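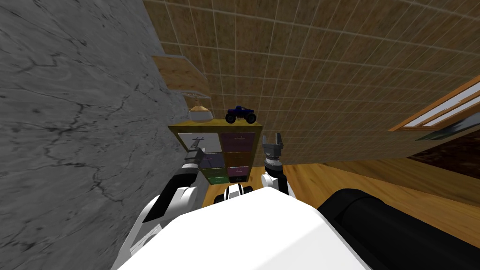

Can a household robot be trusted to put things away in a chest of drawers without a person standing by?

At the present stage it can do so in a rehearsed setting with familiar objects, and it still needs a person on call when a drawer sticks, an object is soft, or the furniture is new to it.

Search this site Enter keywords Go

Interim Progress Report to the Kamel Fund
Household Tasks Program, Danbridge Laboratory
Reporting period ending in April
Prepared by Siham Abdel Rahman, program lead

1. Purpose of this report

The Kamel Fund asked the laboratory to establish which ordinary chores a two-armed machine can complete at a standard that a paying household would accept. The grant agreement names tidying, drawer storage, table clearing and light laundry. This report covers the first two. Table clearing began late in the period and will be reported separately. Laundry has not started.

The agreement also requires a plain statement of readiness for each chore. Those statements are given in section 5.

2. Work completed

The drawer storage work was carried out first in simulation. Simulated rooms were built with different wall finishes, flooring and furniture, and a six-drawer cabinet with fronts in different colors was adopted as the standard piece for the opening and closing tasks. Using one cabinet in many rooms allowed the team to separate errors caused by the furniture from errors caused by the surroundings. Objects such as a toy truck and a small lamp were included so that the machine would have to work near items it had not been asked to touch.

Abdelghani Abou Zeid directed the construction of the rooms. The library now holds 67 room layouts, which meets the commitment made in the original proposal. Seven of these were set aside at the beginning and have not been used in training. They are reserved for the final evaluation.

Transfer to physical equipment took place at the Drillberg site under Rakiya Aliyu. The arms were supplied by Varkton under the existing lease. Delivery was late, and the first weeks of site time were spent on calibration and on replacing a worn wrist cable. The schedule was recovered in part by moving the evening sessions to a start time of 5 p.m.

3. Results

A total of 177 supervised trials were completed on the physical cabinet. Each trial consisted of a spoken or written request, the opening of the named drawer, the placing of one object and the closing of the drawer. A trial was recorded as complete only when all four parts were finished without help. Of these, 50 were completed. The remainder required a person to step in at some point.

The reviewers of the trial recordings, led by Shaimaa Tahiri, noted the following patterns.

Opening. Pulling a drawer straight out was dependable once the fingers were properly placed on the handle. Small handles caused most of the difficulty. When the grip was slightly high, the fingers slid off and the machine repeated the same attempt several times before stopping.

Choosing the drawer. Requests that named a color were handled well when the colors were clearly different. Neighboring drawers in similar dark shades were confused more often under evening lighting. Requests given by position, such as "the middle one on the right," produced fewer errors.

Placing. Hard objects were set down well. Socks, dish towels and paper were dropped across the drawer edge and then caught when the drawer was pushed shut.

Closing. This was the strongest part of the task. The machine did not always notice a drawer left slightly open, and an added check at the end of the task has been written but not yet tested on site.

Time. A complete trial took much longer than a person would need. The project has given priority to safe contact with furniture over speed and does not propose to change this during the grant.

4. Differences between simulation and the physical site

The completion rate in simulation was considerably higher than at Drillberg. The team regards the gap as the most important finding of the period. Simulated drawers slide evenly. The cabinet at the site does not, and its lower drawers bind when pulled from one side. Simulated objects also keep their shape, and for this reason the soft-object failures were not foreseen.

Cyprian Wilczyńska has begun adding uneven friction and loose runners to the simulated furniture. Early runs show lower scores in simulation, as intended, and a pattern of failure closer to the one recorded on site. Whether training on this harder version improves physical performance is not yet known.

A second difference concerns viewpoint. The machine looks down past its own body and arms, and a raised arm can hide the handle it is reaching for. In the next period the approach path will be changed so that the arm comes in from the outer side of the cabinet.

5. Statement of readiness

Drawer storage of hard objects: suitable for supervised demonstration in a prepared room. Not ready for home use.

Drawer storage of soft objects: not ready for demonstration.

General tidying of surfaces: suitable for continued testing. The machine can move single items from one surface to another, but it has no reliable means of deciding what belongs where unless it is told.

6. Budget and staffing

Spending is within the approved total. The cost of the replacement cable and the additional site hours was met from the travel line, which was underspent. Approval is requested to move the remaining travel funds to equipment maintenance. One research assistant post at Danbridge is vacant and will be advertised again.

7. Plan for the next period

The team will repeat the full set of physical trials with the revised approach path and the drawer-closed check in place. A second cabinet with larger handles will be purchased for comparison. Soft-object placing will be studied separately, using dish towels only, before it is returned to the full task.

The reserved rooms will remain closed to the training team. Ms. Aliyu will hold the access list at Drillberg and will forward it to the Fund with the next report.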